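Right, the orange polenta cake. Several of you have asked for it since I mentioned it at the weekend, so settle in, because I can never give a recipe in a single post.

1. I'd more or less given up on polenta cakes. The ones I'd had in cafés were either gritty or so wet with syrup that you needed a spoon, and I like a cake I can pick up with my fingers and eat over the sink.

2. Then my neighbour in Halville handed me a slice of hers over the wall, still in its paper, and I stood there and ate the lot before I'd said thank you properly. She wrote the recipe down for me on the back of a seed packet (bless her).

3. You want 2 large oranges, boiled whole until a skewer slides in with no argument. Let them cool, pick out any pips, then whizz them up, peel and all. Yes, the peel. Trust me on this one!

4. Beat 300g of caster sugar with five eggs until it's pale and a bit billowy, then fold in the orange, the ground almonds (250g), 100g of fine polenta and a teaspoon of baking powder. FINE polenta. The coarse sort is where the grit comes from, and I've a whole bag of it in the cupboard to prove it.
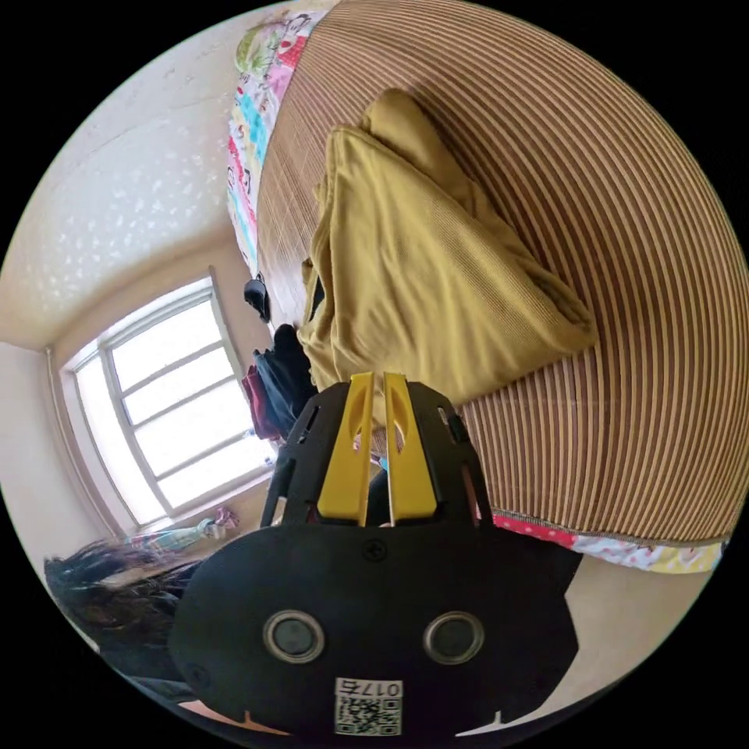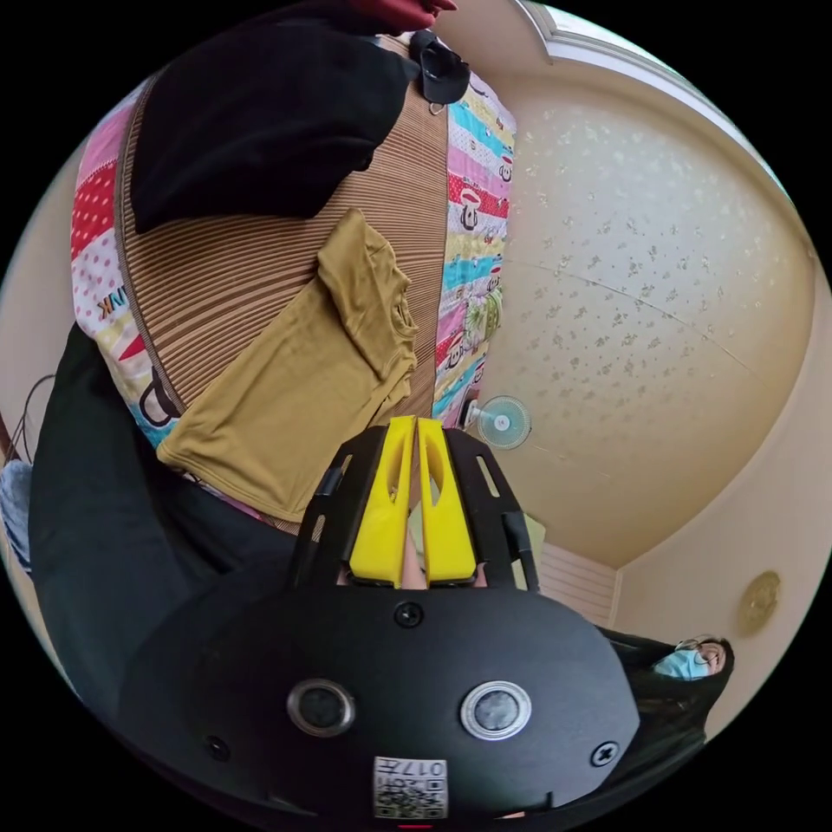

Madalena Vilela: I make one very like this but swap a spoonful of the sugar for honey. Do you line the tin all the way up the sides? Mine always catches at the edge before the middle is done.

5. Madalena, I do, and I leave the paper standing a good inch above the rim. I also lay a bit of foil loosely over the top for the last twenty minutes – my oven runs hot at the back and it would be black otherwise. And honey sounds lovely, I'm going to try that.

6. It wants 160 fan for an hour, and then you have to leave it in the tin until it's stone cold. I know. I've turned one out warm and it slumped into something closer to a pudding, which we ate with custard and were perfectly happy about, but it wasn't a cake any more.

7. It's better the next day and better still after 48 hours, wrapped up well in the tin. A spoonful of thick yoghurt on the side if you've got company. I'll be making another in October for my sister's birthday, with blood orange marmalade brushed over the top if I can find a jar.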